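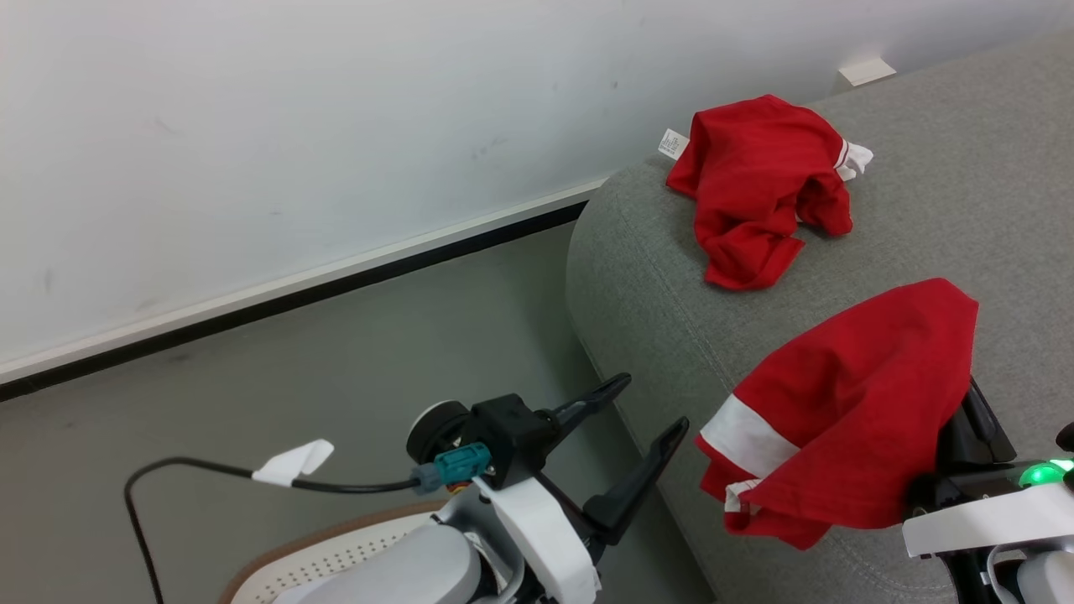
Panthorpe asked whether the sofa at the Zundia open day was for sitting on or only for show. It was for both. People put their coats on it all afternoon, and I sat on it for a while myself. The gray cover is a coarse weave and the armrests are rounded at the front, so it is easy to get up from.

The laundry room session was the part I had come for. The subject was shirts, mainly red ones, and what to do with them between the dryer and the closet. The woman leading it said to fold within the hour and to leave the care label facing out, which I have never done. Red cotton with white trim should go in a cold wash by itself the first 3 times. After that she was less strict.

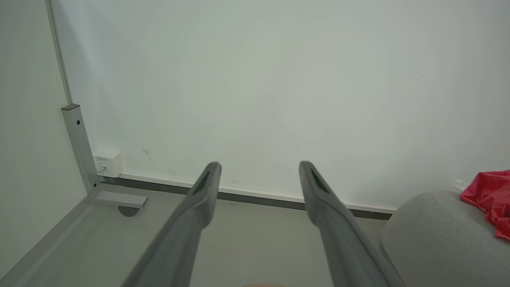

Reading time: 3 min
Posted March 5, 2019

The rest of the building is plain. White walls, gray floor, a baseboard with a dark lower strip. The tables have metal legs with leveling feet, and I was glad to see a wall outlet low down near one of them, as I iron at a table at home and always end up with the cord across the room.

Lasa Street is a long walk from the station, about 100 yards past the Abdelaziz bakery and then up the hill. Entry was free. Coffee was extra and came in paper cups. There was a handout on stain removal but it had run out by the time I got to the desk, and they took my address to mail me one.

The next open day is in December. The sign-up sheet is at the front desk, and you can bring up to 3 shirts of your own for the folding table.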